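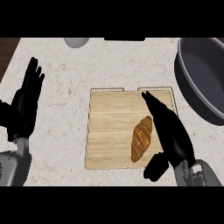
The croissant task in the simulator, with the right hand at the board.

I went to the open day at Prernik in January because a neighbour told me I'd be able to retire my dishwashing hands within two years. I have been hearing that since I was a kid. I went anyway, partly for the free lunch, which was decent.

Prernik is on the old Moneren site, past the rail yard. If you drive, ignore the sign for visitor parking and keep going to the second gate. The tour began at 10 in the morning and we were given lanyards and a sheet with the names of the rooms on it. The sheet was wrong about two of them.

The first half hour was slides. The company wants a two-handed machine that can do kitchen chores, and its first customers are supposed to be cafés and small bakeries, with homes coming later. How much later depended on who was talking. One slide said 100 household tasks. I asked whether that meant tasks it could do or tasks they had written down, and the answer was written down.

Then we went through to the room where they run the simulated kitchen, and this was the part I had come for. They've built a stone counter with a cutting board, a croissant and a big dark pot. The job sounds like something you'd give a four-year-old: pick up the croissant. There are two black hands to do it with. When our group came up to the screen, the right one was over the edge of the board with its thumb and fingers apart, the gap facing the pastry and no grip on it. The left one was hovering over bare counter well off to the side, like a guest who has offered to help and doesn't know where the plates are kept.

Henrik Albers, who was leading our group, told us the system had been through 2,336 attempts at this one task in the past month and that 1,642 of them counted as a success. He seemed pleased. I did the sum on the back of my sheet and got 70 per cent. If the person at my local bakery dropped three croissants out of every 10, I would find another bakery.

I also asked what counts. A success is the croissant off the board and held for a couple of seconds. Squashing isn't scored. Neither are crumbs, and anyone who has eaten a croissant over a clean counter knows that the crumbs are most of the work. Albers agreed with me, to be fair to him, and said flaky food is hard to model. A woman beside me asked about butter on the fingers and he wrote that down.

The real robot was in the next building, Lund, and we had 18 minutes with it. It wiped a tray. It took a mug from one shelf and put it on a lower one, slowly, and then a technician reset the mug by hand and it did it again. I'll admit I liked watching it. It didn't knock anything over. But there was a person within arm's reach the whole time, and I kept thinking that the person could have done the shelf, the tray and the floor before the second mug was down.

The shop-floor side was more convincing. Clitberg makes the parts trays and has an arm there that moves them from a conveyor to a rack – same tray, same spot, all day. It's dull work and I have no trouble believing a machine can do it. It is also a very long way from my kitchen, where nothing has been in the same spot since we moved in.

Lunch was sandwiches, made and handed out by people. I'd go again in a year, mainly to ask about the crumbs. Wear flat shoes, as the walk between the buildings is gravel.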